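Search for: Type and hit enter
Reading time: 3 minutes

PRESS RELEASE
21/05/2020

Plulley Press to Publish Complete Drarcombe Horror Stories in Two Volumes

Plulley Press, an independent publisher of horror and dark fantasy, will bring out the complete Drarcombe stories this fall. The collection runs to 779 pages and will be sold in two volumes, in paperback and as e-books. An audio edition will follow from Tamura Audio.

The Drarcombe stories are set in a fishing town where the dead keep turning up for work. The first of them ran in the Plulley Press newsletter, and readers have been asking for a print edition ever since the second one. Until now the stories have only been available as single e-books, and several of the early ones have been hard to find after the store that carried them closed.

All of the existing stories have been edited again for the new edition. Small errors that had crept in over the years have been fixed, mainly street names and the ages of the harbor families. The stories appear in the order in which they happen, with a list at the back of volume 2 for readers who would prefer the order in which they were written.
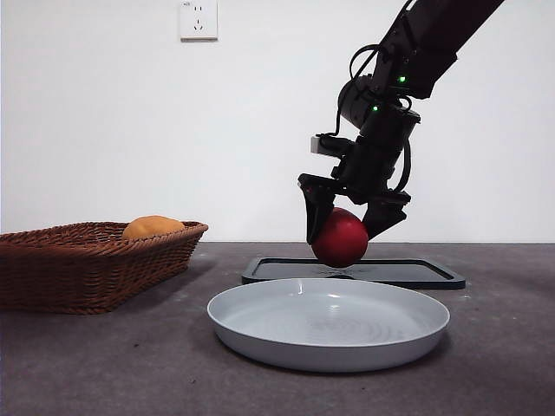
New Material

The collection includes 13 stories that have not been published before. Most are short. The longest, "The Salt Ledger," is a novella that picks up the morning after "Low Water" and answers the question of who rang the bell. It closes the first volume.

Four of the new stories came out of the open call that Plulley Press held over the winter. Writers were invited to send in a story set in the town, using its places and history but bringing their own characters. The call closed in February with 127 submissions. Every story was read by the in-house team without the author's name attached, and the final choices were made by vote. The winning writers have been told and will be paid at the same rate as the other contributors. Their names will be announced along with the full table of contents.

Writers who were not chosen this time keep all rights to their work. Plulley Press asks only that place names from the series be changed before a story is submitted elsewhere. Short notes have gone out to everyone who asked for feedback – anyone still waiting should check the spam folder first and then write to the editorial desk.

Print Edition and Maps

The paperbacks will be printed by Umberg, which also handled the Plulley Press winter ghost story annual. Each volume has a new cover and a map of the town drawn for this edition. The map in the second volume shows the same streets after the flood, so readers who are new to the series may want to leave it alone until they get there.

A hardcover is not planned at present. If preorders for the paperback are strong, the question will be looked at again next year.
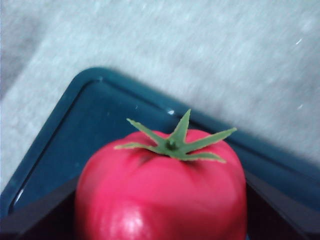
A red tomato with a green stem and leaves.

Audio Edition

Tamura Audio will record both volumes complete and uncut. The stories will be shared among several narrators, with one voice kept for all of the harbor master's chapters. Casting is under way. Tamura Audio expects to release the first volume over the winter and the second in the spring.

Availability

Preorders for the e-book open next month through the Plulley Press website and the usual online stores. Paperback preorders will open once the covers are final. Newsletter subscribers will receive "The Lamp Room," one of the new stories, as a free download on the day preorders begin.

Advance copies are available to book bloggers, reviewers and librarians in electronic form only. Requests should go to the press desk and should say which file format is needed. Please include a link to recent reviews – horror or otherwise.

About Plulley Press

Plulley Press publishes novels, novellas and anthologies by new and established horror writers. It is open to novella submissions all year. Guidelines are on the website.

Press contact: Plulley Press, press desk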